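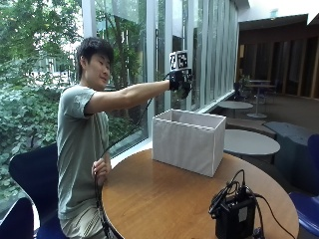 Search this site Enter keywords Go

Household chores still hard for machines, Dukton trial finds

24/05/2019

A robot arm built by Dukton can put small items away in a soft storage bin, but it remains far slower than a person and still needs help when the bin changes shape. The company released results from its tidying trial this week.

The test covered a single chore. The arm had to pick up an item from a table, carry it to an open-topped bin, lower it below the rim and let go. It made 100 attempts in each of two conditions. With a rigid plastic bin, it failed on 7. With a fabric bin of the same size, failures rose to 38.

Most of the fabric failures had the same cause. The fingers touched the rim on the way in, the side wall folded inward, and the item landed on top of the fold or outside the bin. The control software plans its path around the bin as first measured and does not update that shape once the arm is moving.

"A fabric box is a different object every time you touch it," said Shahram Bakhtiari, who leads the manipulation group at Dukton. "A person corrects for that without looking. We have to measure it."

The arm learned the task from 800 recorded demonstrations by people. Each demonstrator wore a sensor glove wired to a control box and repeated the motion by hand. Printed square markers on a cube fixed to the glove allow a camera to work out the position and angle of the hand, while the glove supplies finger data. Recording began in January.

The method has limits. If the marker cube turns out of view, hand position is lost until it can be seen again, and those stretches must be cut from the data. The cable also restricts how far a wearer can reach — a minor issue at a table, a larger one for chores such as making a bed or loading a low shelf.

Speed is the other gap. A person needs 2 seconds to place an item. The arm needs 19, most of it spent slowing down near the rim.

Veteck, which supplies parts-handling equipment to small factories, has reported better figures for shop-floor work. Its Pula system sorts components into fixed trays and runs a full shift without an operator. The trays are rigid and bolted in place, however, and the parts arrive in a known order. Neither condition holds in a home.

Dukton said it has no plans to sell a household product based on the trial. The next round will use the same arm with a second camera mounted over the bin, so that the shape of the rim can be measured during the approach. Folding towels has been dropped from the schedule.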